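How a Robot Handles a Thin Wire: Open Day at the Daravov Workshop

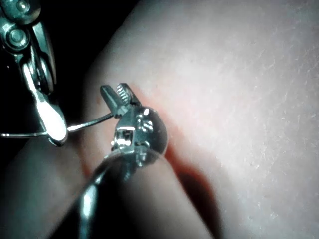
In October, 97 children came to the Daravov workshop to watch a robot do small work. A robot hand is called a gripper. It has jaws that open and close, a bit like your thumb and finger.

Thin wire is hard for a robot. Push too much and it bends. Push too little and it slips. The Fomton program moves the gripper in very short steps and checks its position after each one.

A clamp is a tool that holds something still. Some clamps have tiny teeth for extra grip.

The demonstration lasted six minutes and was repeated at 2 p.m.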